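How to Mail Books Without Wrecking the Corners
Posted in June by the Puststead Book Swap desk

Quick one. Been mailing swap books out of Puststead for years and the same thing always goes wrong: corners. Pages are fine, spine is fine, corners look chewed. So, how I pack a hardcover now.

What you need: bubble wrap, a flat mailer or small box, brown paper, tape, scissors, two pieces of stiff cardboard. Cereal box is too thin. Don't bother.

First, check the book over. Pull out old bookmarks, receipts, whatever. Wipe the cover with a dry cloth. Dry!! A damp one lifts the color on older cloth covers, learned that on a nice Gallagher atlas.

Clear a table. Put the book down flat and work around it, don't try wrapping in your lap.

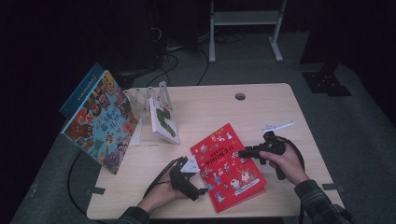
Next, paper. One layer of brown paper, folded like you'd wrap a gift, taped to itself and never to the book. Tape on a dust jacket is forever.

Then cardboard. Cut both pieces a little bigger than the book, half an inch over on every side. Sandwich it. That overhang is what takes the hit when the parcel gets dropped on its corner, and it will. Tape the sandwich both directions so the book can't slide out teh end.

Bubble wrap goes on after that. 2 turns, bubbles facing in. Tape it snug but don't squash it.

Into the box. Shake it. If it moves, stuff more paper in. Shake again. Still moves? Box is too big, get another one.

Label on the biggest flat side, not over a seam. I write the address on a slip inside too, in case the label comes off. Happened once with a Tranasport pickup, parcel sat at the Tramau depot for 29 days.

Paperbacks: same thing but skip the paper, use a plastic bag. Sets: wrap each book seperately, then box together, spines alternating so the stack sits level.

Whole job takes me 10 minutes. Drop off before noon if you can, the Sunday drop box doesn't get emptied till the next day and it leaks when it rains.

Contact us | Copyright Puststead Book Swap | Back to top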